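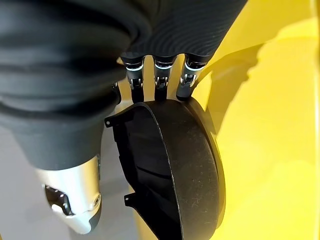

Cistden to Merge Footwear Size Ranges Across Bristel and Vainio Lines

12/11/2022 – Cistden, the maker of Bristel work shoes and Vainio walking shoes, will move both lines to a single size system starting in March. The change covers adult shoes in all widths. Children's sizes are not affected.

The two lines have used separate lasts and separate size charts up to now. A Bristel size 9 is longer inside than a Vainio size 9, and the width letters do not match. Retailers that carry both lines have had to keep two sets of fitting notes. Under the new system, one chart will apply to both lines, and each size will refer to the same inside length and the same ball width.

The new chart is based on foot measurements taken from 3,000 adults at Cistden's fitting counters. Each person was measured standing, on both feet, for heel-to-toe length, ball width and instep height. The longer foot was used to set the size.

The number of size and width combinations in the combined catalog will fall to 849. Half sizes stay in place up to size 12. Above that, only whole sizes will be made. Narrow width will be dropped from the Bristel line, where it made up a small share of orders, and kept in the Vainio line.

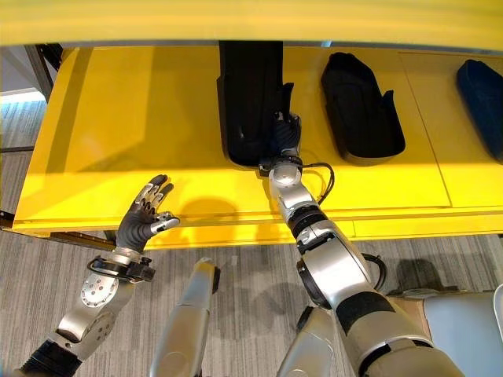 Sverre Nordin said that retailers had asked for a shared chart for years, and that returns for poor fit were highest among buyers who owned one line and ordered the other. "They bought the number they knew," Nordin said. "The number has to mean the same thing on both boxes."

Box labels will change at the same time. The new label shows the size in larger type, followed by the width letter and the inside length in millimeters. Shoes made under the old charts will keep their old labels and will be sold until stock runs out. Retailers should store old and new stock apart – the item codes differ only in the last digit.

Prarkik, the company's order portal for retailers, will list both systems during the changeover. Open orders placed under the old charts will be filled as written unless the retailer asks for a change. A conversion table and a printable fitting guide will be posted in the portal. Exchanges between old and new sizes will be accepted for 40 days after purchase, with the original box.

Retail accounts can send questions through the Prarkik help page.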